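Lalleso Rice Cooker: Common Questions

How much rice can I cook at once?
Up to 3 cups of dry rice. Use the cup that came in the box.

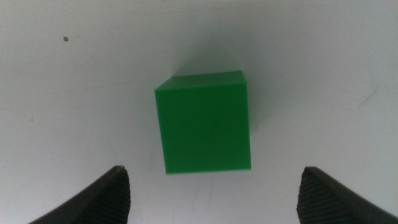 Fill with water to the matching line inside the bowl. Brown rice needs one line more.

Why is the bottom layer crusty?
Usually the cooker stayed on Warm too long. Switch it off and stir right after the beep.

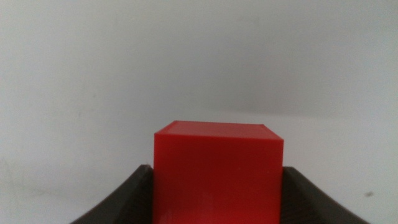

Drurkimico Kitchen Products, Customer Care Department

Can the bowl go in the dishwasher?
Yes, on the top rack. The lid has to be washed by hand.

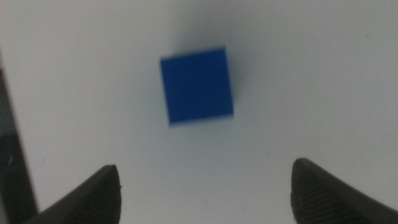

Let both dry before you put them back. For a spare lid, ask for part 417.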